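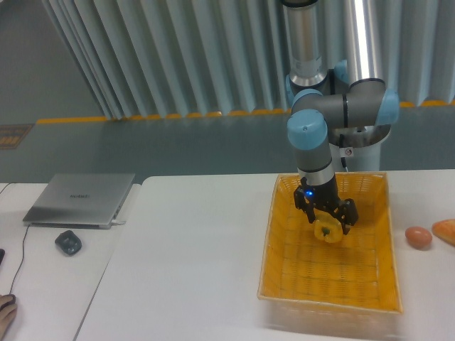 The yellow basket on the white table.

I bought the fern on a Tuesday because Mirela Miranda told me not to. She runs the plant stall at Starnedgate market, the one between the batteries and the cheese, and she took one look at me and said, "Not that one, love, that one sulks."

Well, that was that. Twenty minutes later it was on the 22 bus with me, sitting on my knee in a carrier bag and shedding brown bits over a man's briefcase.

I called it Tustus. I don't know why, it just looked like one. The label said maidenhair, keep moist, no direct sun, no draughts, and my flat is all direct sun and draughts, so I put it on the edge of the bath and hoped. By Friday it had dropped half its leaves in the plughole. I rang my sister.

"Have you talked to it?" said Beca Gethin (she's kept her married name, though not the husband).

"What would I say?"

"Ask it how it is!"

So I sat on the loo lid feeling a right fool and told a fern about my day. I told it about the lift at Wallik, and Mr Mittal's retirement card, which had gone round all 70 desks and come back with one joke on it, written out four times. Then I somehow got on to Dad, and his greenhouse, and how we'd sold the house in March without either of us going down the garden to look inside. I hadn't said that to anyone. I had to run the tap for a bit.
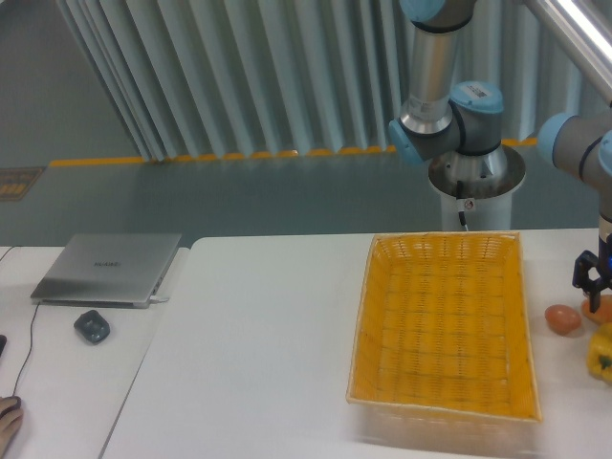

Light-blue joint caps by the work table.

The rest of the leaves went that weekend. I cut the stalks down to stubble, which the library book said was allowed, and kept watering the pot out of manners.

It was three weeks before I saw anything, and I thought it was a hair. A tiny curled thing, pinkish, right in the middle of the soil. I got my reading glasses. There were two more behind it!

I rang Beca, and she drove over with her coat on top of her pyjamas, and we both squashed in by the bath and looked at it.

"Dad would've had that in a bigger pot," she said.

"Dad would've killed it."

"He would," said Beca, and she put the kettle on.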